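Rinard Open Day: Robot Demonstration, Safety Checklist with Comments

Place: Rinard building, ground floor, demonstration room
Date: Mon 1 April
Checked: before doors open, during first session, after last session
Exhibitor: Kavmont
Marks used: OK / OK with comment / Not OK / Not applicable

PART A. BEFORE THE VISITORS COME IN

A1. Exits and corridor free. OK
Both doors open fully. The coat rack was standing too near to the second door and I moved it to the corridor wall.

A2. Floor barrier in place. OK with comment
The barrier stands 200 cm from the front of the demonstration table. On the window side the rope was hanging low, and a small child could step over it. I have shortened it with a knot. For August please order the stiff kind.

A3. Emergency stop, first button (operator desk). OK
Pressed with the arms in slow movement. Both arms stopped at once and did not start again until the operator had reset them.

A4. Emergency stop, second button (barrier). OK with comment
It works, but the sign with the arrow was behind the welcome banner. Banner moved. Please do not move it back for the photographs.

A5. Cables on the floor. OK
All are under the rubber cover. One end of the cover was lifting and is now taped.

A6. Cables on the arms. OK
I looked at the cable loop at the back of the left hand, where it comes out near the wrist. No rubbing and no cracks found. The operator says that the loop must have this much play, so it should not be tied down.

A7. Left and right marked. OK with comment
The mark on the back of the left hand is written by marker in Chinese. It is clear for the Kavmont team, but our own stewards do not all read it. I have put a small drawing at the operator desk, which shows left and right as seen from the robot. When a steward calls "left", he must mean the robot's left and not his own. We had this confusion at the rehearsal.

A8. Demonstration table. OK
Stable, does not rock when pushed. No sharp corner on the visitor side.

A9. Opening in the table top. OK with comment
The round hole has no cover. It is away from the plate, so the hands do not need to go there. Small parts must not be used on this table today.

PART B. DURING THE DEMONSTRATION

B1. Only the agreed objects on the table. OK
Agreed were the green plate and the soft toy. One visitor wanted to hand over his keys for the robot to try. The steward refused politely, and this was correct.

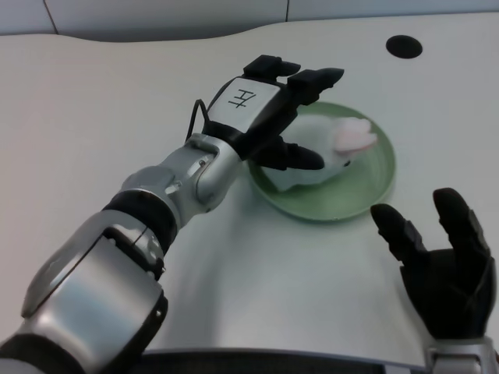 Item B1: left hand over the soft toy on the green plate, right hand open.

B2. Objects are soft or light and cannot break. OK with comment
The toy is good for this purpose. The plate I would prefer to have in a spare copy, as we have only the one. The Mạc school group asked many times if the toy is for sale. It is not.

B3. Speed setting. OK
Set by the operator to the visitor level and locked. I asked to see the setting on the screen before each session and it was the same every time.

B4. Number of visitors in the room. Not OK, corrected
The limit for this room is 85. In the second session people came in also from the Grindau hall and the steward at that door had no counter. We stopped the door, waited until some people left, and gave him a counter. The total for the day was 241.

B5. Operator stays at the desk while the arms have power. OK with comment
He stayed, but visitors talk to him all the time and he is a friendly man. Next time I ask for a second person from Kavmont who answers the questions, so that the operator can keep his eyes on the hands.

B6. Nobody reaches over the table. OK
The adults were leaning more than the children. The stewards reminded them.

B7. Fingers and pinching. OK with comment
This is the item where I spent the most time.

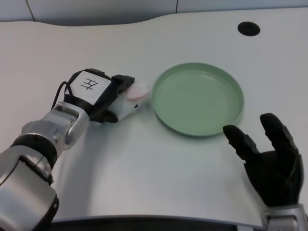

The fingers close slowly, but between the thumb and the other fingers there is still a place where a person could be pinched. Therefore, the steward must not put the toy in place or straighten it by hand while the arms are live. The correct order is: operator calls "hold", operator presses pause, steward waits for the lamp, and only then the steward touches the toy. In the first session the steward went in before the lamp. I spoke with him and it did not happen again.

B8. Noise level. OK
Normal talking is possible beside the barrier.

PART C. AFTER THE LAST SESSION

C1. Arms parked and power off. OK

C2. Key taken out and given to reception. OK with comment
The key has no label. It is the same colour as the storeroom key.

C3. Incidents and first aid. OK
None. The first aid box was not opened.

C4. Still to be done, 3 points:
- stiff barrier for the window side
- door counter for the Grindau hall
- label for the key

Checklist to be kept in the Rinard safety binder, behind the fire plan.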